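I have been through more whiteboards than I care to admit, so when my old one finally ghosted past saving I gave myself a budget and went looking for something that would last. I ended up with the Granero wall board from Dretia, and after living with it since August I feel ready to talk about it (at length, sorry!).

First, the surface. It's glass over steel, it hangs beside my kitchen door, and it wipes clean with a dry cloth even after a grocery list has sat there for 17 days. My old melamine board would have kept that list forever - I could still read a birthday reminder on it from two years back. Magnets hold, though you do need the strong ones, and the little round ones that come in the box slid down with anything heavier than a postcard.

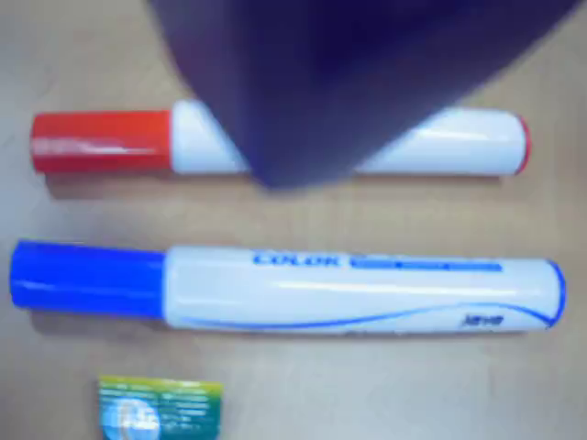

The Pudov Home Letter - Issue 26

Hanging it was a bit of an adventure. The bracket is one long rail, lovely and solid, but the screws supplied are too short for plaster and I had to run out for longer ones. Give yourself an afternoon and borrow a second pair of hands.

As for pens, red wipes off just as easily as black, and I've stopped buying the special cleaning spray altogether. I also tried the smaller Takagi board at a friend's house, and it's a fine thing for a desk, but the tray is so shallow that pens roll right out of it. The Granero tray is deep and has a lip, bless it.

Would I buy it again? Yes, and I'm already eyeing one for the hallway.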